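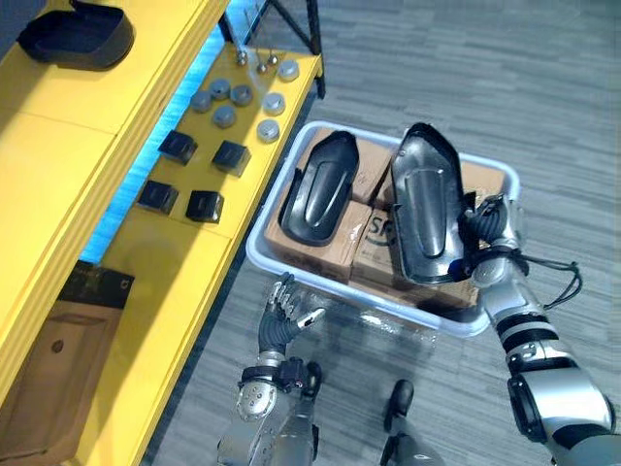
**L. Bùi**
Senior Lecturer in Local Reporting, Judthorpe College

# Chapter 16: The Odd Story

Most local papers carry a few stories each month that don't belong to any of the usual beats. A goose gets on a bus. A village sign is found facing the wrong way every Monday morning. A man grows a marrow that looks like a well-known bridge. Newsrooms call these pieces oddities, brights or "and finally" items, and they are often handed to the newest person in the room.

This chapter deals with how to report them. It follows Chapter 15, on court and council work, and uses the same methods. You will still need at least one named source, a place, a time and something you have checked for yourself. The main difference is that the reader doesn't need the story for any practical purpose, so it has to hold their interest from the first line.

By the end of the chapter you should be able to:

- decide whether an odd event is worth a story
- find and question witnesses to something minor
- write an opening that tells the reader what happened
- recognise a hoax, an advert or an old story going round again
- follow up a story without making it bigger than it is

## 16.1 The goose at Dameck bus station

The chapter uses one case throughout. One August, passengers at Dameck bus station began to talk about a white goose that stood in the queue for the Nirilgate service. It came in the morning, walked along the shelter and stopped at the kerb. Drivers shooed it away from the doors. On one morning it got past the driver and sat in the space for pushchairs as far as the second stop, where a passenger carried it off.

The first report was a short post on a residents' page, with no photograph. It read, in full: "Goose on the bus again. Is this anyone's?" The post had 995 comments by the end of the week. Most were jokes, and a good many were about fares. A few held useful facts, and it was a trainee's job to go through all of them and pick those out.

She found a comment from a person who had been on the bus, one from a driver's sister, and one from a woman who kept geese on an allotment behind the station and was missing a bird. The third turned out to be the key to the story, though it had only 2 replies and was easy to miss.

Read the paper's first version below before going on.

> A goose has been turned away from Dameck bus station after trying to board the morning service to Nirilgate.
>
> Passengers say the white bird has joined the queue several times this month. On Tuesday it got on and travelled two stops before it was lifted off by a fellow passenger.
>
> The bus company said drivers had been asked to check the doors before pulling away.

It is a sound piece of work. The opening sentence says what happened, and where. "Say" is used for the part the reporter didn't see. There are no puns, although the headline writer added one later.

It also contains a mistake. The goose was carried off at the second stop, and the piece says it "travelled two stops", which is correct only if you don't count the bus station itself. Several readers wrote in. People who write to newspapers about small stories know the ground very well, and an error they would forgive in a long report on planning will be noticed in five lines about a goose.

## 16.2 Is it a story?

Editors differ on this. The following questions are the ones used in our own student newsroom.

**Did it happen?** Someone must have seen it, and you must have spoken to them. A screenshot is a place to start looking.

**Did it happen here?** Odd stories travel. A picture of a cow in a swimming pool may be passed round as local for years in a dozen different towns. Search for the wording as well as the picture.

**Is anyone being made to look foolish?** A person who is ill, confused or very young can be at the centre of something that sounds funny when told quickly. Find out who is involved before you decide what sort of story it is. If the answer is still unclear at deadline, hold it.

**Is somebody selling something?** Shops and event organisers know that newspapers like a mystery. If strange footprints appear on the high street a week before a new attraction opens, ring the attraction.

**Has it finished?** A story still going on can be reported more than once. The goose ran for more than 2 weeks, and the paper came back to it when the bird's owner mended her fence.

## 16.3 Talking to witnesses

People are often shy about giving their name to a silly story. They worry about being teased at work. Explain who you are, say which paper it is for, and ask the ordinary questions first: where they were standing, what time it was, which way the bus was facing. Most people relax once they are describing something they know.

Don't supply the joke. If you ask, "Did it have a ticket?", you will get an answer to that question, and you will have written the quote yourself. Ask what they did next.

### Exercise

Find a short odd item in a local paper from your own area. Underline every fact in it, then write beside each one how the reporter could have known it. Bring the marked copy to the seminar, along with the name of one person you would ring for a follow-up.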